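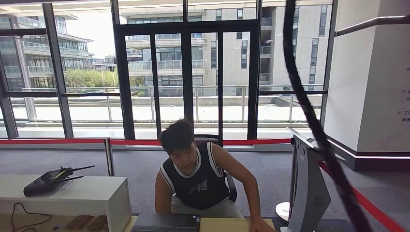 Gleice Camargo asks why the evening consultation on route 80 closed before the winter timetable had even been printed, and whether anything sent in afterwards was read. Her question was put to us under our last post, and similar ones have reached us by letter. We are replying to all of them in this thread.

Dultarden Passenger Transport Office
February 23, 2019

The consultation on evening buses opened in September and ran for 7 weeks. It covered route 80 between Dultarden bus station and Motaung, and the part of route 4 that serves Callero after the shops close. Daytime buses were not included and are not changing.

We received 1063 responses. Forms returned after the closing date were read and kept on file, but they do not appear in the published totals. The comments in them were passed to the timetable team with the rest.

On the dates. The closing date was set by the deadline for registering new timetables. The winter timetable was printed later than planned, and we accept that many passengers were asked for their views without having the current times in front of them. This should not have happened and we are sorry for it.

For future consultations, the timetable in force will be attached to the form, both on paper and online.

Now to the results. The most common request was for a later last bus from Dultarden to Motaung. Hospital staff, students at the college and people working in the town's restaurants all raised it. The last departure is at present 21.40.

From the start of the spring timetable the last departure on route 80 will be 22.50. There will also be a departure at 22.10. The 21.40 stays where it is.

The operator, Skutero, has agreed to run the two additional journeys for a trial period of one year. Fares will be the same as on the earlier buses. Weekly and monthly tickets are valid.

The 22.50 will not go round by the Mill Lane estate. We know this will disappoint some of those who wrote to us. The loop adds nine minutes, and with it the driver could not finish within permitted hours. Passengers for Mill Lane should use the stop at the foot of the hill, outside the chapel.

Several residents of Mill Lane pointed out that the path from that stop is unlit. We have written to the highways department about this and have had an acknowledgement, though no date. We will post again when we have one.

Route 4, Callero. Opinion was divided. Some respondents wanted the evening bus to continue beyond the square to the new houses, while others asked for it to be kept short so that it would arrive on time. The route will stay as it is for now.

What will change at Callero is the connection. Passengers told us that the 19.15 from Callero reaches the bus station just as the Motaung bus is leaving. The 19.15 will become the 19.05. Drivers on route 80 will also be asked to wait up to three minutes if the Callero bus is in sight.

A number of people asked for this connection to be guaranteed. We cannot offer that. If a route 80 bus leaves late on every run, those waiting further along at Motaung pay for it in the cold, and we have had letters from them as well.

Shelters. The shelter at Station Road (northbound) lost its bench last year. A replacement has been ordered. The shelter at Motaung Cross belongs to the parish and questions about the roof should go to the parish office.

Printed timetables. These will be available on board, at the bus station and at the libraries in Dultarden and Callero. Large print copies can be ordered by telephone or at the enquiry desk, free of charge. Please allow a week.

We have been asked whether the old folding timetable, with all routes on one sheet, could be brought back. It can, and it will be ready with the spring issue. Please note that the school services are on the reverse and that they do not run in the holidays.

On the form itself. Respondents found the question about "preferred interchange behaviour" hard to understand, and 80 people left it blank or wrote a question mark. It meant: where do you change buses? It will be worded that way next time.

The full report is available to read at the enquiry desk and on our website under Consultations. Names and addresses have been removed. Anyone who asked for a personal reply and has not had one should contact us again, giving the date on which they wrote.

The trial will be reviewed after six months, using passenger numbers recorded on the ticket machines. Comments on the new times may be sent in at any point during the trial and there is no closing date for them.

Correction to the post above on fares: the evening return from Motaung is also valid on the 22.50. It was left out of the list in the report. The online copy has been amended.

Replies to this thread are read on working days between 9.00 and 16.30. For lost property, please contact Skutero directly at the depot.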